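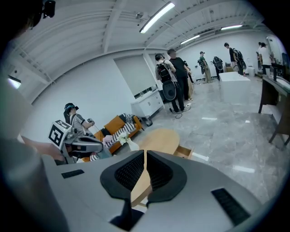 Figure 1. The two-finger gripper with textured inner pads, seen from the hand-held tool, with the shared test room behind.

3. Comparison of Finger Pads

3.1 Purpose

The aim of this part of the project was to compare two sets of finger pads, referred to below as Set A and Set B, on the same two-finger gripper. Both sets are black and share the same outer shape. Set A has a plain inner face, while Set B has a textured, mesh-like one. The work was carried out in August by Marilou Galang and Younes Morsy, under the supervision of Dr Dalia Radwan, at the Sqalli teaching laboratory.

3.2 Method

Each set was used for 100 grasps, divided equally between 10 household objects. The objects were placed on a table at marked points and the gripper was brought down by hand from above. A grasp was recorded as held if the object stayed between the fingers for eight seconds after lifting. Closing force was kept at the same setting on the Totix controller throughout. The operator changed at the midpoint of each set – a step agreed in advance with Dr Radwan to limit the effect of individual handling.

Recordings from the tool were reviewed by Abenezer Workneh, who had not taken part in the grasping itself.

3.3 Results

Set A failed to hold the object in 18 grasps and Set B in eight. Most of the failures with Set A involved the glass tumbler and the coated paper cup, both of which slid downwards before the end of the holding period. With Set B the failures were spread more evenly. Soft items, such as the folded cloth, were held in every grasp by both sets.

The vertical gap between the fingers gave a clear line of sight to the target during the approach. Once the fingers had closed, small objects were partly hidden, and two recordings had to be viewed again before a result could be entered.

3.4 Limitations

The pads were new at the start of the trial and wear was not measured. Only one closing force was tested. A repeat at a lower setting is planned for the second stage – the results will be reported separately by Amr Berrada.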